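Sorting the stuffed animal pile (and washing the chair covers while you're at it)

I do my plush sort every August, before school shopping brings more stuff into the house. My method is pretty low tech. I pull out one dining chair, push it away from the table, and that chair becomes the holding spot. Nothing goes on the floor, because once a toy is on the floor at my house it's back in circulation!

The chair works better than a bin because you can see what you've got. In a bin the big fluffy ones sit on top and the tiny things sink, and then you find a little figurine at the bottom with its ribbon squashed flat.
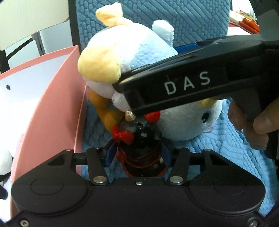

Do the small decorated pieces first. Anything with a bow, a spring or wire on it gets a quick dusting with a dry makeup brush and goes in its own box, never in the wash and never under a heavy plush. I used to toss them all in together and I have straightened a lot of bent springs with tweezers. Old gift boxes are great for this, the stiff kind. I line mine with one sheet of tissue and leave them open until the very end, since I always find one more piece.

Next come the plain bears and anything wearing clothes. If the shirt comes off, take it off and wash it separately. If it's sewn on, check whether the color runs by dabbing a hidden corner with a damp white cloth.
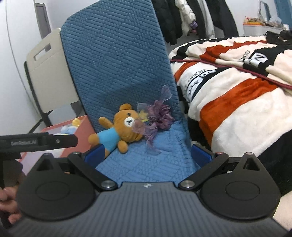

Posted by Trevor in Laundry & Toys | 82 comments

For the washing itself I use a zippered mesh bag (mine is a Vukley, the big one), cold water, gentle cycle, and half the detergent you think you need. Four toys to a load, tops. More than that and they don't rinse well and come out stiff. Spin, squeeze in a towel, then air dry somewhere with a breeze. Turn them over at lunch and again at bedtime. A fluffy one can take two full days in the middle, so give it a good pinch before you call it done.

Light fur next to dark or bright fur is where I've had my disasters, so pale blue and white ones go in a separate load from the brown and orange ones. Same goes for anything with tulle or fringe. I don't wash those at all, I hang them in the bathroom during a shower and fluff them with my fingers after.
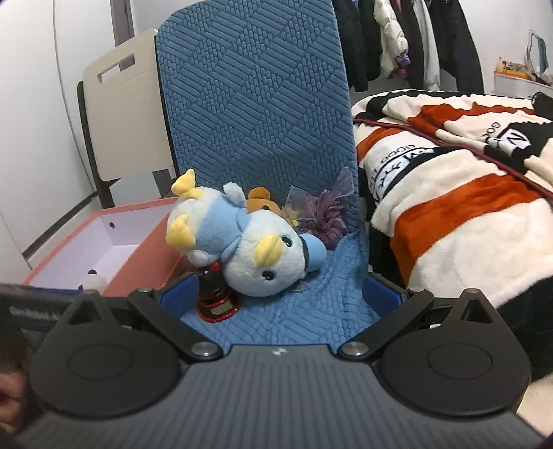 Penguin, bear and the purple tulle bundle, all on the blue chair.

Stretch chair covers get the same cold gentle cycle. Shake them outside first, and skip the fabric softener, it made mine go baggy. Put them back on while they're a tiny bit damp and the pattern lines up much easier. Ten minutes for a set, if the kids aren't helping.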